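FOR IMMEDIATE RELEASE

Trovasby to get its hedge back, one twig at a time

Planting season opens in October along the Xia, with 4,000 young plants, a great deal of mulch and free soup

Trovasby, October — The conservation charity Cirkier is inviting residents to help replant the old boundary hedge beside the River Xia, which was grubbed up over several decades by people who were quite sure they were making improvements. Work begins this month and carries on through the winter, stopping only for hard frost, flooding and the two weeks around Christmas when even our most committed planters prefer to be indoors.

The new hedge will run from the back of the allotments to the ford, following the line shown on the old parish map wherever that line has not since become somebody's garage. It will be a mixed native hedge: mostly hawthorn, with blackthorn, hazel, field maple, dogwood, spindle and a little holly. All 4,000 plants are bare-root whips. For anyone who has not met a whip, it is a young tree with no leaves, no branches to speak of and the general appearance of something you would throw for a dog. Please do not throw them for dogs. Last winter we lost several that way.

"People turn up expecting to plant trees and we hand them a bundle of sticks," said Lingyun Duan, who runs the planting programme at Cirkier. "You can see them wondering whether there has been a mistake at the nursery. Then they come back in May and there are leaves on it, and they bring their relatives to look."

The first stretch to be planted is the 139 metres nearest the allotments, where the ground was cleared of bramble over the summer. The bramble has been told it is not welcome and has so far ignored this. 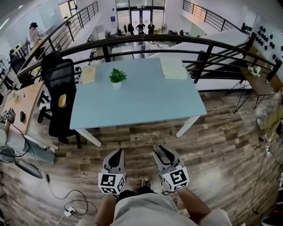

What the hedge is for

A hedge does a number of jobs that a wire fence doesn't. It slows down rainwater coming off the top field, which at present arrives in the lane all at once and brings a fair amount of the field with it. It gives nesting birds somewhere thorny to raise a family. Hedgehogs use it to get about, as do bank voles, and so does the weasel that several allotment holders claim to have seen and none has managed to photograph.

It will also cut the wind. Anybody who has waited for the morning bus at the ford stop will have views on the wind. The hedge will make no difference to it this winter, nor next, but the children now at the primary school should be able to wait for that bus in reasonable comfort by the time they are old enough to complain about the fare.

Cirkier surveyed the riverside in spring and found the surviving pieces of the old hedge in poor shape: a line of elderly hawthorns with gaps between them wide enough to drive a tractor through, and evidence that someone had. These old trees will be kept. Several will be laid in late winter, a process which involves cutting the stem most of the way through, bending it over and trusting that it will not take offence. Hawthorn generally doesn't.

How the planting sessions work

Each session has room for 20 people and lasts from 10am until 1pm. Booking is needed, and the sessions nearest the start of the season tend to fill first, while those in February have been known to consist of Lingyun and a thermos. We would be very glad of your company in February.

Nobody needs experience. Planters work in pairs, one with a spade and one with the whips, swapping when the person with the spade starts to make remarks. You open a slot in the turf, put the roots in, close the slot with your boot and give the whip a gentle tug to see whether it stays put. Plants go in as a double staggered row. Canes will be set out beforehand to mark the spacing, and we ask that these be left where they are, even if they look wrong. They often look wrong from the river end.

Roots dry out very quickly in wind, so whips stay in their bags until the moment they are wanted. This is the only thing we are strict about. You may plant slowly, chat throughout and take a generous view of what counts as a straight line, but leave a bundle lying open on the grass and you will be spoken to.

Please bring:

Stout boots or wellingtons. The path by the river is soft and will be softer by November.

Gardening gloves. Blackthorn is well named.

Waterproofs, and one more layer than you think you need.

A mug, if you would like soup. Cirkier no longer lends mugs, having started last season with a full crate and ended it with a lid.

A spade if you have one you like. We have spades, but they have led hard lives.

Children are welcome with an adult, who should expect to do most of the digging. Dogs are welcome on leads, subject to the remarks above concerning sticks.

Getting there

The meeting point is the gate at the top of the allotments. There is a small amount of parking beside the gate and rather more at the village hall, ten minutes' walk away by the footpath. Please do not park in the turning circle at the ford. The bus needs it, and the driver has a long memory.

The first part of the path is firm enough for most wheelchairs and buggies. Beyond the second gate it is rough pasture, and there will be jobs at the firm end for anyone who would like to help without crossing it, such as sorting whips, labelling bundles and putting together the guards. The guards are fiddly and the person who is good at them is always the most popular one there.

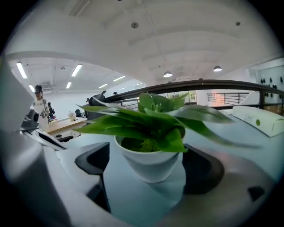

Leafy plant in a white pot, under a vaulted white ceiling.

No more plastic tubes

In a departure from previous seasons, the new whips will not be protected with plastic spirals. Vultero, which supplies the project, is providing guards made from pressed card, designed to last long enough to see off the rabbits and then fall to bits. The old plastic ones were also good at falling to bits, though they did it in the river.

Anyone who planted with us in earlier years will remember being promised that the spirals would be collected once the trees were established. Some were. The rest will be gathered up this season, and a bin for them will be kept at the meeting point. If you come across one on a walk, please slide it off if it comes away easily and drop it in. If it has grown into the bark, leave it alone and let us know where it is. A description such as "near the bendy tree" is less helpful than it might seem.

"I planted a row up there with plastic guards on and felt tremendously virtuous about it," said Nhyira Abubakari, who coordinates the riverside wardens for Cirkier. "I have since spent a good many wet mornings taking them off again. I would recommend the card."

Looking after what goes in

Planting is the sociable bit. The less glamorous part comes in the following summers, when young hedges have to be kept clear of grass and bindweed and, in a dry spell, watered. Water will be carried up from the Xia in cans, an arrangement which sounds charming and is mostly uphill.

For this reason Cirkier is also looking for households to adopt a section of hedge for 3 years. Adopting costs nothing. You will be given a stretch, a numbered peg and a sheet of instructions, and asked to visit every few weeks between April and September to pull out whatever is trying to smother it. You may name your section if you wish. Names will be recorded in the project notebook, within the bounds of decency, and the decision of Nhyira Abubakari as to where those bounds lie is final.

Some whips will die. They always do, and it is rarely anybody's fault, although voles are usually involved. Gaps will be filled the following winter, and nobody's section will be compared unfavourably with their neighbour's, at least not by us.

A word about the top field

We have had a number of enquiries asking whether the new hedge will block the path across the top field. It won't. Both stiles stay where they are, the gate by the oak stays where it is, and the informal gap that everyone uses in preference to the stiles will be replaced by a proper kissing gate. We are aware that the gap has its supporters. The gate will be wide enough for a pushchair and will not have nettles in it.

The view of the river from the bench will be kept open too. The hedge dips behind the bench and will be trimmed low there, following representations from the people who sit on it.

How to book

Places can be booked through the Cirkier website or by leaving your name on the sheet in the porch of Trovasby village hall. Please write clearly. One of last year's keenest planters appears in our records only as "Grm", and we would still like to thank them.

If a session has to be called off because of the weather, a message will go out by 8am and a notice will be pinned to the allotment gate. Drizzle does not count as weather.

Schools, workplaces and clubs wanting a session to themselves should get in touch with Lingyun Duan before the end of October. Workplaces are reminded that team-building exercises may be conducted only if some hedge gets planted during them.

Notes for editors

Cirkier is a local charity working on hedges, ponds and riverbanks in and near Trovasby. It is supported by donations, a plant sale in spring and the sale of slightly misshapen bird boxes.

Lingyun Duan and Nhyira Abubakari are both available for interview, and can be found at the planting site on most session mornings. Reporters and photographers are welcome to attend but should wear boots, and may be handed a spade.

Contact: the press desk, Cirkier, Trovasby, by way of the form on our website. Messages are answered in the afternoons, once the mud is off.

ENDS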